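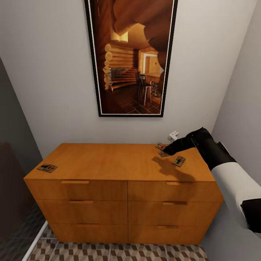

Mitali thinks the bidding timer is too short. She wrote it in the test channel this morning: on her phone the cards are still sliding when the ring is already half gone, and she lost two tricks in Sorau before she could read her own hand. Naveed answered that 15 seconds is normal for card games and she should play faster. I wanted to check it myself before I take a side.

March, build 385, started 9:40

Setup: two phones and the old tablet, all on the office wifi, server on the Zondside test machine. Four seats at the table, one is a bot. Animations on, sound off.

First I looked at when the timer starts. The server starts it when it sends the deal message. The client starts to draw the ring only after the message comes, so the ring is always a little late, and then it jumps to catch up. On the newer phone you don't see the jump. On the tablet you see it very well.

Then the deal animation. Each card has a delay of 300 ms before the next one goes. With 13 cards this makes 3.9 seconds, and during all this time the player can't touch anything. So Mitali is right that she doesn't have the full time. Naveed is also right that the number itself is fine, if the player really gets it.

Tried:
- delay at half. Looks nervous, Razia didn't like it. Put it back.
- all cards at once. Ugly but good for testing, I left it under the debug menu.
- timer starts after the client says "deal finished". Works on both phones. On the tablet the message was lost one time and the table was waiting forever.

The last one needs a limit on the server side, so that a bad client can't stop the game for everybody. I wrote a small version: if no answer comes after 6 seconds, start anyway. Played four rounds with it, no hang. Four rounds is not much, I know.

Not solved: when a player comes back after a lost connection, the client plays the whole deal animation again. It should go directly to the hand. I think Kazmi mode has the same problem, it uses the same table code, but I did not open it today.

Also found: the score text in Romanian goes over the button on small screens. Told Zamfira.

To do tomorrow: ask Ruth if the Tenmont people can get this build, or if we wait for the reconnect fix. Log the real time between deal and first touch. Change the name of the variable "timer2", I don't remember any more what was timer1.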